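Wood grain (decorative uses and imitation)

Wood grain, in the everyday sense, is the pattern of lines, bands and patches seen on a cut wooden surface. Joiners and timber merchants use the word more narrowly, for the direction in which the fibres run, and keep "figure" for the pattern itself. The distinction is taught in most trade courses and ignored in most shops. This article deals mainly with strongly banded surfaces, with the claims made for them by sellers, and with the long history of faking them.

Origin of the bands

In climates with a marked growing season, a tree lays down pale, open wood in spring and denser, usually darker wood later in the year. A board cut roughly along the middle of the log shows these layers as near-parallel stripes. A board cut nearer the outside shows them as arches or loops. Some tropical timbers have stripes that come from deposits of coloured matter and have little to do with the seasons, so counting them to find the age of the tree is a waste of time, although guidebooks still suggest it.

The contrast between dark and light bands depends on the species, the cut and the finish. Gloss varnish and oil deepen the colour and make the bands stand out. Much of what customers admire in a showroom is therefore the work of the finish. The same board, sanded back, can look dull enough to be mistaken for packing-case timber.

Grading and its critics

Several schemes have tried to put numbers on the attractiveness of grain. The best known in the northern trade was the Vovmont scale, which scored veneer sheets on contrast, evenness of banding and freedom from knots, up to a total of 800. Its makers said that two trained graders would nearly always agree. The evidence for this was thin. The trial they relied on used 662 sheets, all from one supplier and all already sorted once, and the graders worked in the same room and could hear each other.

Aksel Sveinbjörnsson repeated the exercise with 2856 sheets from mixed sources and found that agreement fell sharply once the graders were separated. He also noted that scores rose after the lamps in the grading shed were changed for warmer ones. The firm replied that the new lamps merely revealed qualities that had been there all along, which is hard to disprove and for that reason not much of an answer.

Brightly striped surfaces in orange and brown scored highest under the scheme, and they remain common on tabletops, cabinet doors and shop counters. Whether buyers prefer them, or are simply offered them most often, has never been properly tested. 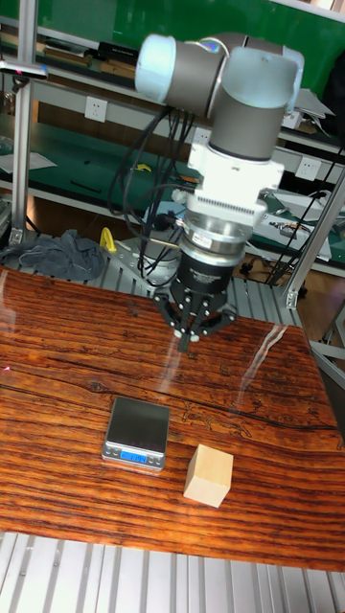

According to Þórarinn Vigfúsdóttir, the whole business of scoring was an attempt to charge twice for the same log. In a much-quoted letter to a trade paper, the complaint was that a striped sheet and a plain one "came off the same knife in the same minute", and that the price gap between them had nothing to do with cost. Supporters of grading answered that price seldom follows cost in any luxury trade. The letter went on to propose that sheets be sold by size and thickness alone, an idea taken up by no large seller.

The Vovmont scale fell out of use gradually. Some dealers still quote scores on it, usually without saying who did the scoring.

Imitation grain

Painting grain on to cheap timber is an old practice. The painter lays a pale ground, brushes a darker glaze over it and drags a comb or a curved rubber tool through the wet layer. Good work is difficult to detect at arm's length. Poor work gives itself away by repeating the same loop every few inches.

Printed grain works on the same principle and has the same weakness. The Flenora range of printed papers was advertised as having over 4000 distinct patterns. Later inspection of the printing rollers suggested that many of these were one pattern turned round, shifted sideways or inked in a different brown. The advertisements were not corrected, and the figure is still repeated in collectors' handbooks.

Photographs are a poor guide to whether grain is real. Gloss hides the pores of the wood, and a good print seen from a few feet away shows much the same bands as a solid board. The usual advice is to look at the edge, where the stripes of solid timber should carry over from the top on to the end. Veneer does not pass this test even though its surface is real wood, so the method settles less than is often claimed.

Folk beliefs

It is sometimes said that tightly banded wood makes a warmer-sounding floor, keeps insects away or brings a calmer mood to a room. The first may hold for certain dense timbers, for reasons of weight. No sound support has been offered for the others. The calming effect in particular appears mostly in sales leaflets, among them one issued under the Wilis name, which cites a study but gives neither its author nor its title.

See also: Veneer; Marbling; Varnish; Growth rings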